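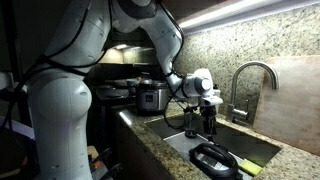 Arm over the sink, gripper pointing down. Sponge in the front corner, lid in the basin.

Teaching an arm by hand or by remote for sink work – is either worth the bother?

Posted by Dulcombe
I've been asked to get an arm doing one dull job at a kitchen sink: pick up the sponge, wipe the lid, put the lid on the worktop. We have two ways of showing it. One is to grab the wrist and push the arm through the motion. The other is a hand controller, with me standing a few feet back. I have done 114 tries so far, mostly by controller, and played back the policy trained on them. It got the sponge 17 times before I stopped keeping a tally, and it never once finished the wipe.

The supplier's leaflet says "a handful of demonstrations". I'd like to know whose hand. Before I spend all of September on this, does pushing it by hand give better data, or does it only feel better because you can tell when you've touched something? The software is Niralent, if that matters. One wrist camera, one fixed.

Posted by Babita Yadav
I've done both and wouldn't swear by either. Pushing by hand gets you smoother paths and you feel the contact, so you stop shoving the sponge through the bottom of the basin. The trouble is that your arm and sleeve end up in the fixed camera's view on every single run. The model learns from pictures with a person in them, then gets asked to work without one. Some people replay each recording with nobody near it and film that instead. It works for rigid things. A sponge won't be squashed the same way twice, so I threw away a lot of replays.

With the controller the pictures are clean but the motion is poor. You hover, you dither, you come down in three little steps, and the arm learns to dither as well. Have a look at your recordings at normal speed and see how long the gripper hangs over the sink before it commits. If it's more than a couple of seconds, cut those runs or redo them.

Two things I'd try before collecting more:

Split the job. Do the sponge pick alone until it's dependable, then the wipe, then the lid. You're asking 114 runs to cover three jobs, and I'd bet they aren't all done in the same order.

Check the cables. Yours hang in a loose curl below the wrist on the counter side. If they drag on the rim of the sink, you'll feel it when pushing by hand and correct for it without noticing. By controller you won't feel a thing. Either way it gets into the data.

As for the wipe, I doubt camera-only data will get you there. Pressure is most of the task and you aren't recording any. I have 1,379 wiping runs on a flat worktop and still wouldn't let it near a glass.

Posted by Gerkov
just do more demos, ours started working after a while. make sure the lights are the same every time, the strip under the cupboards gives a lot of glare on the stone

Posted by Shakya
More of the same bad demos gives you a more confident bad robot, so I'd go with Babita on splitting it up. I'd add one thing: use one operator. We had 5 people on the controller and each came at the handle from a different side. The policy went for the middle and closed on air. Stick with the controller, pick one approach and write it down. I'd still buy a dishwasher.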